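진행 보고서 (중간)
과제명: 공유 작업실용 탁상 정리 로봇팔 제작
수신: Dretton 소규모 제작 지원 담당
작성일: 2019-02-10

지난 보고 이후의 작업과 예산 집행 내용을 보고합니다. 과제는 Jinencombe 작업실에서 로봇팔 2대로 탁상 위 물건을 집어 옮기는 장치를 만드는 것입니다.

제어 프로그램은 Stustusico 두 번째 판으로 옮겼습니다. 이전 판에서 문제였던 손가락 닫힘 지연은 설정값을 고쳐 줄였고, 남은 지연은 통신선 교체 후 다시 측정합니다. 그리퍼 손가락은 한 차례 다시 깎았습니다. 처음 것은 끝이 두꺼워 접시 가장자리에 자주 걸렸습니다.

시험 물품은 집에서 쓰는 것과 장난감을 섞었습니다. 원통 블록, 그릇, 집게, 분무기, 휴지 상자, 리모컨 등이며 크기와 무게는 별도 표로 정리하고 있습니다. 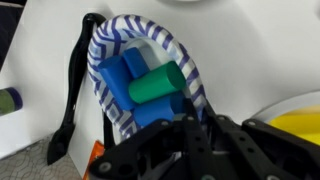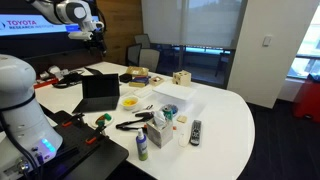

손목 쪽에서 본 접시와 원통 블록, 물건을 늘어놓은 작업 탁자 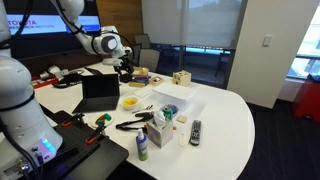 집기 시험은 지금까지 400회 정도 기록했습니다. 실패는 얇은 물건과 한데 모인 물건에서 많이 나왔습니다. 수저류는 아직 안정적으로 집지 못하며, 손가락 안쪽에 붙일 고무판을 두께별로 비교하는 중입니다. 케이블은 이번 과제의 집기 대상에서 제외하겠습니다.

지연된 항목은 하나입니다. Bielecka에 주문한 감속기 부품이 늦어져 예비 관절 조립을 시작하지 못했습니다. 현재 시험에는 영향이 없으나 장시간 운전 시험은 부품 입고 후로 미룹니다.

예산은 재료비에서 1904유로를 집행했습니다. 고무판과 통신선은 같은 항목에서 처리할 예정이며 추가 요청은 없습니다. 영수증 사본은 9건을 첨부합니다.

다음 기간에 할 일
- 손가락 고무판 두께 결정
- 통신선 교체와 지연 재측정
- 겹친 물건을 하나씩 집는 순서 시험
- 비상 정지 배선 점검 및 사용 안내문 초안

최종 시연은 계획대로 9월에 작업실에서 진행합니다. 부품 납기가 다시 바뀌면 변경 일정을 따로 알려 드리겠습니다.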